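4.2 Condition of returned office computers

The units examined in this section came from the Salazar district offices, which replaced 350 desktop machines in one purchasing cycle. Of these, 200 were offered for resale through Grollau and the rest were held for parts. Resale value was set by the age of the processor and the amount of memory, with a fixed deduction for case damage.

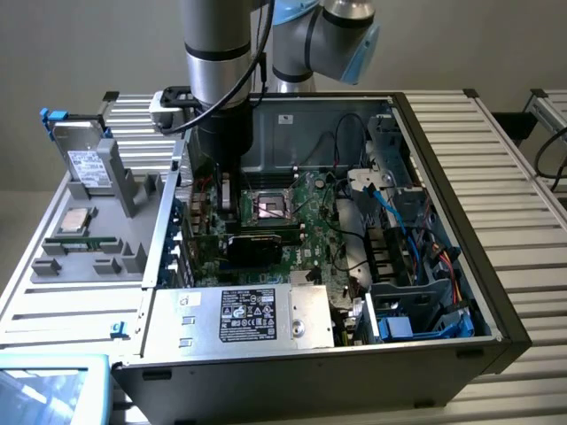 Figure 7. Open desktop tower on its side, with the CPU socket empty and a graphics card in place.

Price records were drawn from the Wamix listing service and matched by model number. Listings without a stated processor were dropped. Where a seller relisted the same unit, only the last asking price was kept. The final sample holds 409 listings. Asking prices fell with each month on the market, and the decline was steeper for units sold without a processor than for complete ones.

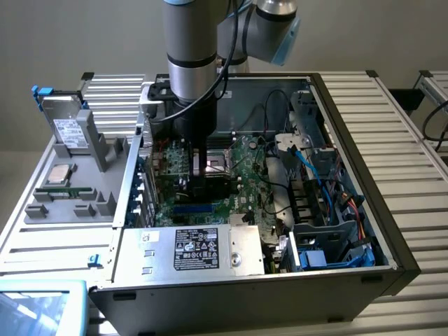 Page last modified: November, 3:40 p.m.

Raptis and Margaritis treat the missing processor as a simple deduction equal to the price of a used replacement. Our estimates do not support this. Buyers of incomplete units appear to apply a further discount for the risk of a damaged socket, which a listing rarely lets them inspect. The effect remains when seller rating and shipping cost are added to the model (Table 2).
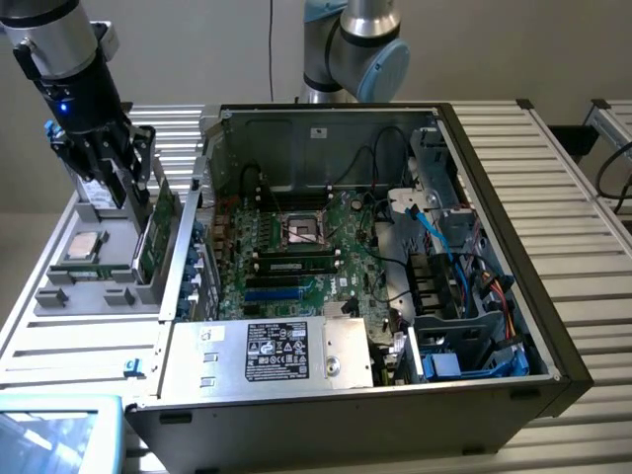
A second source of variation is the treatment of memory. Some sellers remove modules and list them separately, as memory is cheap to mail and holds its price better than a complete machine. The Pillolgate offices sold all units with memory installed, and their listings serve as the comparison group. Shipping terms were the same in both groups.
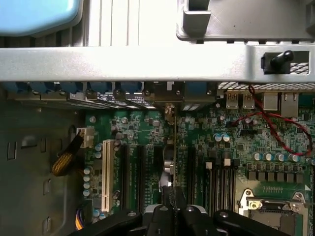
Figure 8. Motherboard and metal crossbar inside an open case.

Two limits should be noted. Asking prices are not sale prices, and the gap between them is likely to be wider for older models. The sample also excludes private sales between staff, for which no records were kept. Section 4.3 repeats the estimates using auction results.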